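Speaker notes — "The shared table at the end of the day"
Wed 3 January, by A. Aksoy

We use cookies to remember your settings and to count visits. Accept | Manage settings

Opening. Say good morning, wait for the people at the back to find a chair. Speak slowly. My first slide is only the title, so I do not need to look at it.

I want to talk about tables which belong to many people. At Stusstead we have 13 of them. Everybody in the building uses them, for eating, for folding, for writing, for mending, and in the evening the things stay there. I have looked after this question for three years, and last March I began to write down what is left behind.

Slide 2, the number. Over the year we wrote down 2748 things. Pause here. People usually laugh at this number, let them laugh.

Slide 3, which things. Cloth is the biggest group. Towels, napkins, cleaning cloths, sweaters, one curtain. Cups and bottles are the second group. After them come the small things: pencils, keys, chargers. I was surprised that 415 of the things were pencils and pens. I expected more keys.

Slide 4, why cloth is difficult. A cup has one shape. You see it and you know what to do with it. A cloth has a different shape each time somebody puts it down, and when it is in a heap you cannot see how big it is or if something lies under it. So please tell the audience my first rule: lift the cloth before you decide about the table. Small flat things like to hide under a sweater. We once searched two days for a calculator.

(If there is time, do the exercise with the two napkins. If the room is full, skip it.)

Slide 5, the order of work. At Stusstead we tried three orders and kept this one:
First the drinks. Bottles which lie on the side are picked up, the cap is checked, and they go to the shelf. Paper cups go in the bin, also the ones standing upside down.
Then the cloth. Take it at two corners, shake it one time, fold it in half and again in half. Clothes go in the Lirnelness basket, which is our name for the lost things basket. It comes from the old house where we got it.
Then the small things, into the tray.
The wiping comes last.

Slide 6, the wood. Our long tables are old and they have screw holes in the top from earlier use. Crumbs go inside. Use a dry brush first — a wet cloth makes a paste in the holes and it is very hard to take out later. Somebody will ask about filling the holes. We filled them on one table with Skikus wax and I am satisfied, but the color is a little too dark.

Slide 7, what I would like from you. Choose one table where you work and clear it in the same order for one week. Write down what you find. A simple list is enough.

Now I stop and take questions. Keep the last slide on the screen during this part.
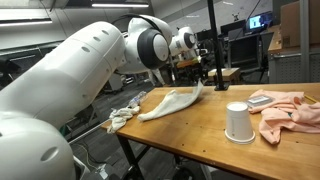 If they ask how long it takes, the answer is six minutes for a long table when one person does it, and four minutes with two. If they ask about the basket, say that we empty it every second Friday and that most clothes find their owner before this day. Please remember to repeat each question in the microphone, the people at the back did not hear them last time.

Related notes
Folding for people who do not like folding
A short talk about pencils
How we label the shelves at Stusstead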